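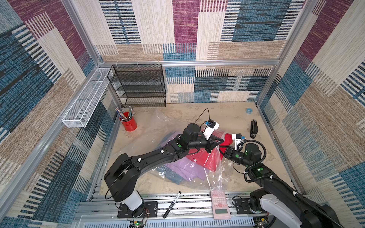 The Terau two-arm cell with the bagging task laid out.

Terau cell: common questions on setup and care

What is the cell used for?
Folding and bagging soft goods, mostly. The Cirkari desk-tidying task runs in the same cell, with pens, a stapler and tape.

Why are the walls covered in fabric?
Bare panels gave us glare in the wrist cameras. The patchwork print can be swapped for another one. Pull it tight before clipping it down, as a sagging wall will catch an elbow when an arm swings wide.

How do I start the cell in the morning?
Clear the work surface and switch on the controller. Wait for both arms to report ready, then home the left arm first and the right arm second. Let them run the warm-up loop for 12 minutes before you load a task.

Can I leave things on the front rail?
Small items like a marker or a calculator are fine while the arms work toward the back. Take them off before homing. The boards sit low at the front, so keep drinks and loose screws off the rail entirely.

How often do the base bolts need checking?
Every 30 hours of run time. Use the torque wrench in the Jedance drawer and check each mounting plate in a cross pattern. If a bolt turns at all, rerun the calibration afterward.

The right arm stops partway through a reach. What should I look at?
The cable conduit, before anything else. It needs enough slack at the wrist for a full turn but not so much that it snags on the other arm. Stop the cell, move the arm by hand through its range and watch the loop. Replace any clip that has cracked.

Why does the gripper keep dropping plastic bags?
Dirty jaws are the usual cause. Wipe the pads with a damp cloth and let them dry. If it still slips, raise the grip setting by 2 steps - no more, or thin bags will tear.

Do I need to clean the cameras?
Yes, once a week, with a dry lens cloth. Don't twist the mount. A small shift there throws off every pick.

When should the gripper pads be replaced?
At around 160 hours, or sooner if the edges look rounded. Spares are in the Dumitrescu box under the bench. Write the new hours on the log sheet when you fit them.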